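Newsroom > Product News > Palla

Search news and stories Go Clear

Drumari opens September orders for Palla, our white board full of blue things to turn, lift and fit

I get to write this one myself, which is a treat, so forgive me if it wanders a bit. I'm Settimio Bellini, I started Drumari, and from September you can order the Palla board from us directly or through Ferri, who are doing all the warehousing and shipping.

Palla is a practice board for fitting small parts. It's a flat white panel you lay on a table, long side running away from you, with blue pegs, blue cylinders and a big blue knob, plus the slots and fixtures they belong with. You pick things up, turn them, line them up and set them down again. That's the whole job of it, and I have lost entire afternoons to it (my own fault, I keep one next to the coffee).

We made our first version years ago and it was a mess. Every part had its own color, the panel was speckled, and people spent more time hunting for the next piece than handling it. So for this one we went with blue on white and stuck to it. The parts pop, even from across the table, and when something rolls away you spot it fast.

The knob got the most work of anything on the board. I wanted it large, with a wide base, something you could get a whole grip on before moving down to the fiddly stuff. We went through 19 versions of that knob! Nineteen! Some were too slick, one had edges so sharp that we all hated it by lunch. The one we kept has a flared bottom and ridges, and I'm very fond of it.

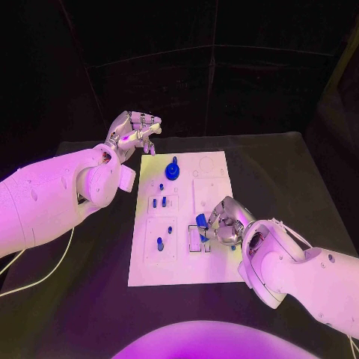

The Palla board, with a blue cylinder held just over the slotted frame.

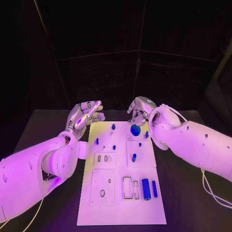

The pegs are the part that people underestimate. They look like the easy bit, and then you try to seat one straight on the first go and find yourself tipping it back and forth, swearing quietly. The cylinders are kinder. I usually tell new owners to begin with a cylinder, get used to how it sits against the edges of a slot, and then work up to the small pegs when they feel like being humbled.

A few things people have asked me about already. Yes, you can order loose parts. Pegs go missing, we know that, and Ferri will keep bags of spares on the shelf so you don't have to buy a whole new board over one lost piece. Yes, you can wipe it down, just use a damp cloth and skip the scrubby sponges. And no, there isn't a carrying case yet. I've seen two drawings for one and liked neither.

The first run is 3000 boards. That's a big number for us, and it's more than we've made of anything before, so if you hear nervous laughter from our end of the building, that's me. Each board comes with a 36-page booklet of things to try, starting with plain picking up and putting back and getting meaner from there. The timed sheets near the back came from the folks at Fedumness, who had our early boards for about a year and sent us pages and pages of notes, a lot of them rude, nearly all of them useful. They're the ones who talked me into making the base of the knob wider, and they were right.

If you teach, train people for bench work, run a lab or just like having something to do with your hands during long calls, I'd love for you to try one. We're setting aside some boards for loan, so schools and workshops can have one for a while before they decide. Write to us at the Drumari office and say what you'd use it for. A couple of sentences is plenty, please don't send me a slide deck.

Orders open at 9 in the morning on the first day of sales, and Ferri will start packing the same week. For press questions, ask for me, Settimio, at Drumari. I do pick up the phone, though I may have a peg in my other hand.

Recent items
Spare parts for the older Drumari boards: what's still in stock
Ferri takes over our warehouse and shipping
A year of notes from Fedumness
How to get a Palla board on loan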